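Search this site Search Enter keywords
Reading time: 1 min

Romia Kitchen Workshop – Worktable and Utensil Inspection
Inspected by: Kobe Van Rooij
Received by: Grigore Stanciu
October 25, 2026

1. Table covering. Brown paper to be flat, with no tears over 6 mm. PASS. Replaced in September.

2. Blue tape lines. Ends to be fully stuck down. PASS WITH COMMENT. One end was lifting and was pressed back during the visit.

3. Cutting board. No splits or deep cuts. PASS. Knives are to be laid flat on the board when not in use.

4. Sponge. To be changed after 70 washes or when torn. FAIL. The wash log has not been kept up. Replace and start a new entry.

5. Wooden sticks. Smooth, no splinters. PASS.

6. Plastic bin. To be emptied at the close of each session. PASS.

7. Walkway. Clear width of about 100 cm on all sides. PASS.

Item 4 is to be corrected before the next session and initialed by Mr. Stanciu – a second visit is not required. Completed sheets are kept in the Wilteck binder.
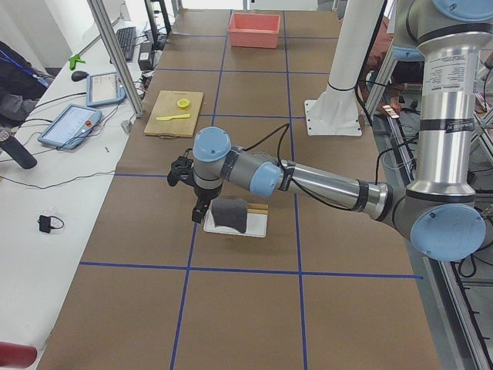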